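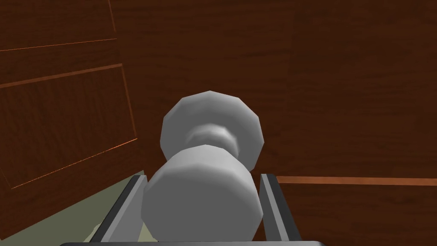 Re: [naciri-st-watch] Police on the 400 block Friday night

From: Liam Penrose
To: Naciri Street neighborhood list

Iman Bensaid wrote:
> Does anyone know what happened by the Graltton building on
> Friday? I counted a lot of flashing lights and one helicopter.
> My sister heard it was a bank robbery. Are we supposed to
> be locking our doors?

Iman,

Lock your doors anyway, but no, there was no bank robbery. We don't have a bank. We had one until it became a mattress store, and the mattress store has never held enough cash to interest a criminal.

What I have comes from standing behind the tape in my slippers and from the officer who took my statement, such as it was. A man went into Mutero Pawn a little before closing and tried to sell back a trumpet he had been arrested for stealing from Mutero Pawn in April. The clerk recognized the trumpet. The man ran out the back, went over the fence, and shut himself in the laundry room of the Graltton building, where he stayed for 96 minutes.

Two people were in there folding clothes when he arrived. He let them leave right away, and one of them went back for her towels, which the police would like people not to do. Nobody was hurt. He had no weapon. He came out on his own after an officer talked to him through the dryer vent, and he is charged with burglary and trespassing.

The helicopter belonged to the TV station.

Bouchra Kettani asked me off-list whether this affects the parking ban. It does not. The 28 cars ticketed on Sornum Avenue that night were ticketed for the usual reason, and the officer I spoke to had no sympathy for the theory that a standoff suspends street cleaning. Fouad, I did try.

Sewwandi Mondal is collecting any doorbell video from the alley side between the pawn shop and the fence. Send it to her directly, please. The last time we did this on the list, everyone got two hours of a raccoon.

The laundry room is open again. Washer 2 is still broken, but it was broken before.

Liam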